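Blind Items in Celebrity Gossip

A blind item is a piece of gossip printed without the names in it. You get the story (the breakup, the screaming match in the hotel lobby, the wedding that got called off) but the people are only "this A-list singer" or "a certain sitcom dad," and you're left to work out who it is. I've been reading these since high school and I have kept this page going on my own for a good while now, so please forgive me if I get a little carried away! The last full rewrite was in April 2021, with small fixes since.

Where they come from

The form is a lot older than the internet. Society papers ran little paragraphs about unnamed ladies and gentlemen long before there were movie stars to write about, and the newspaper columns of the Hollywood studio years took it over more or less whole. My own way in was a supermarket weekly called the Grollden Star, which ran 2 or 3 blinds on the inside back page next to the horoscopes. My mother bought it for the crossword. I read everything else.

The Star's blinds were short, usually a couple of sentences, and they nearly always ended in a question. "Which newlywed has already moved his golf clubs out?" That question style is still around, though most websites have dropped it and just tell the story straight through, sometimes at tremendous length. 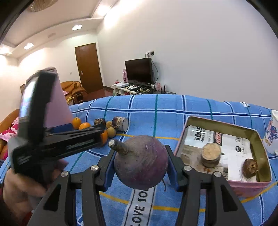
How one is put together

Most blinds have the same parts, and once you've seen them you can't stop seeing them. First comes the label, which tells you how famous the person is. A-list, B-list, "A-minus list, mostly television," and so on. Every site has its own private scale and they don't match, so an actor who is a B on one page can be a solid A on the next one over.

Then there's the hint. A good hint is something small that fans would know and other people wouldn't, like an old job or a lyric. Bad hints are puns. I have a soft spot for the puns, I admit it, but they send readers off in seventeen directions and the comments get very heated.

Last is the reveal, if there ever is one. Some sites go back months later and put the names in. The gossip site Zalldale used to save its reveals up and let them all go in one week in September, and I'd plan my evenings around it (snacks, notebook, phone on silent). One year it put out 534 of them. I didn't get through the whole pile until well into the fall.

Guessing as a hobby

A lot of the fun is in the comments, and for plenty of us the item itself is only the starting point. The Clorkamen boards were where I did most of my guessing. People there kept long threads on each item, with old interviews and tour dates pulled up to back up a guess, and a regular who got one right was allowed to be unbearable for a few days.

The usual method is to match dates. If the item says the couple fought "on vacation last week," somebody goes and checks who was on vacation.

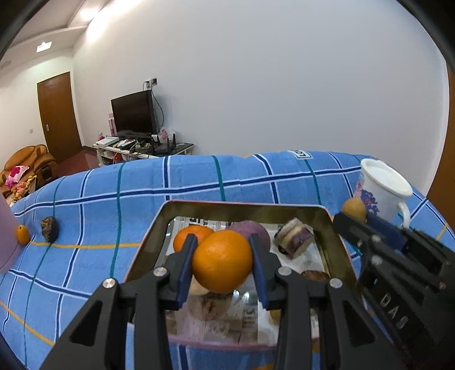 After that it comes down to crossing people off. The singer was on stage that night, so it can't be her. The actor's been single for ages, or says he has. You end up with a short list, and then everyone argues for whichever name they already liked least, me included.

Are they true?

Some are, plenty aren't, and with most of them you never find out. Leaving the names off gives the writer a lot of room, and a vague enough item will fit somebody sooner or later. A "beloved couple headed for a split" is going to come true if you wait long enough. I always look at whether the item went up before the news broke, and whether the wording was changed afterward. Clorkamen had a thread just for saving the first version of things.

There's also the question of who planted it. Readers tend to suspect a publicist when an item is oddly flattering, and I think they're often right. My favorite is the kind where the mystery star's big secret is that he's been quietly visiting sick children.

Related terms

A "kindness blind" is one of those nice ones. A "Lykkegaard" is board slang for an item that never gets revealed, after the username of a poster who kept promising names and then stopped logging in. "Double blind" means two separate stories run together under one label, and it's the hardest sort to crack. I've only ever gotten one right.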